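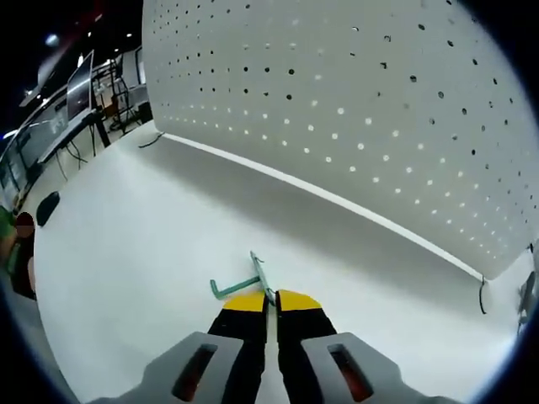
Follow: episode transcripts and show notes

Text archive of Follow, an interview podcast about street performers, club comics and other people who work a live crowd. Maintained by Larysa Yatsenko. The audio is not in this repository.

What is included

The archive covers 40 episodes. Of these, 36 have a full transcript and the rest have show notes only, mostly live recordings where the room noise made the speech too hard to follow. Transcripts are plain text, UTF-8, one file per episode. Show notes are in a single CSV.

Folders

transcripts/ – one .txt file per episode, named by episode number
notes/ – episodes.csv, with title, guest, running time and a short summary
corrections/ – changes made after an episode was first posted
tools/ – the script that builds the CSV from the notes

Transcript format

Each speaker turn starts on a new line with the speaker's initials and a colon. Time marks appear at the start of each segment, in minutes and seconds from the beginning of the published audio. Ads are left out, so there are jumps in the time marks. Laughter and applause are marked in square brackets. Song lyrics are replaced with [song], even when the guest wrote the song.

How the text was made

First drafts came from speech recognition software and were then corrected by ear. Larysa did most of the episodes herself. Filler words were dropped unless a guest was making a point of them. Names of venues and towns were checked against what the guest sent us. In the Drurninis episodes (a two-part interview with a puppet company) two of the speakers sound alike, and some turns may be credited to the wrong person.

Known problems

Episode 29 has no time marks after the break.
The Palamarchuk interview was cut for length before posting. The transcript matches the short version.
One guest talks at length about vaudeville houses and gives 1930 as the year a theater closed. We have not checked it.
Running times in the CSV are rounded to the nearest minute.

Use

Free to use for reading, search and study with credit to Follow. Please ask before reprinting a whole interview. Guests agreed to have their words posted here but kept the rights to their acts, and that includes any routine performed on the show.

Changes

June – added the Flurkby festival episodes, fixed guest names in the CSV, moved corrections into their own folder.

To report an error, open an issue with the episode number and the nearest time mark.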